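Sorting Out the Odds-and-Ends Bin

Every house I have lived in has had one, and I suspect yours does too. In ours it was a drawer by the back door for years, then a shoe box, then two shoe boxes, and these days it's a deep metal bin out in the workshop where everything small and homeless gets dropped at the end of the day. Toy bricks out of pants pockets, a fitting left over from the sink, a bit of clear plastic that surely belongs to something. I have made my peace with having such a bin (I really have!), but I do like to get to the bottom of it every so often, and over the years I've picked up a few habits that make the job almost pleasant.

Picking the bin

I'm very fond of sheet metal for this. Cardboard goes soft in a damp garage, and the thin plastic tubs I used to buy would crack at the corners the first winter. A metal bin gets scratched, of course, and the scratches never come out, but it stays a bin. You can drop a wrench in it from waist height and nothing happens except the noise. If the noise bothers you, cut a piece of old carpet for the workbench underneath, which takes the ring out of it very nicely.

Sloping sides are a help. With straight walls, the small things line up in the corners and you break a fingernail getting them out. With a slope, you can push a little part up the side with one finger until you have enough of it to hold. My friend Orsolya Katona uses an old roasting pan for this very reason, and it works every bit as well as anything from a store.

Go for something you can reach the bottom of without leaning on your ribs. Deep is good for keeping things from hopping out, but there's a limit, and you'll find it the first time you're fishing for a set screw.

Emptying it

Do this in daylight if you can. Mid-morning is best in my shop, when the sun is on the bench but not straight in my eyes. Spread an old bath towel first, a light-colored one with no pattern, and lift the big things out by hand before you tip anything. I skipped that step once with a full bin and spent the rest of the morning under the table saw with a flashlight.

Tip slowly, from one corner, and shake the bin a little as you go. Then look back inside. Clear plastic is the worst for getting left behind, as it takes on the color of whatever it's lying against. Turn the bin toward the window and watch for the little white glints along the edges. Running the flat of your hand over the floor will find the rest, but please check for blades and broken glass first, and wear gloves if you've any doubt at all.

Sorting what you find

I used to make far too many piles. One for brass, one for steel, one for screws with heads and one for screws without, and by lunchtime I'd lost track and swept the whole lot back where it came from. Now I go by where a thing is going to live. Toys go in a bowl to be carried back to the house. Hardware goes in a muffin tin. Anything I can't name goes in a jar with the month written on masking tape, and if it says September and we've come all the way around to September again without anybody asking for it, out it goes.

The jar was Adebayo Haruna's suggestion when he was helping me clear my father-in-law's shed, and I'll admit I argued with him. I was sure I'd need every one of those mystery parts. I have been back to the jar twice, once for a little shiny collar that turned out to fit the garden sprayer, and once for nothing, because I was only looking.

Building bricks deserve a word to themselves. They turn up everywhere, and they hold on to sawdust and oil around the studs something awful. Put them in a mesh bag and swish them in a dishpan of warm water with a squirt of dish soap, then work around the studs with a soft old toothbrush. Lay them out on a towel overnight with the hollow side down so the water can run out. Keep the water warm and no hotter, or they can lose their shape, and then they won't grip their neighbors anymore. I don't put them in the dryer either, bag or no bag. (I did try it. The noise was dreadful.)

Little metal parts should have a wipe with a dry rag before they go in the tin. If there's surface rust, a night in plain white vinegar will loosen most of it, followed by a good rinse and a thorough drying. Don't do this with anything plated that you care about the looks of.

Cleaning the bin itself

Brush out the dust with a dry paintbrush, getting well into the folded corners where the metal laps over. A paste of baking soda and water will lift greasy smudges from bare metal, and a wet rag takes it off again. Dry it right away with an old T-shirt. For the scuffs I do nothing. I once sanded a bin with 80 grit and then went back over it with 300, and all I had to show for it was a sore shoulder and a fresh set of scratches going the other way.

A thin wipe of paste wax on the inside will help the sawdust slide out next time. Leave it to haze, buff it, and let the smell clear before you put any toys back in.

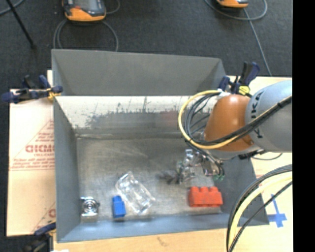
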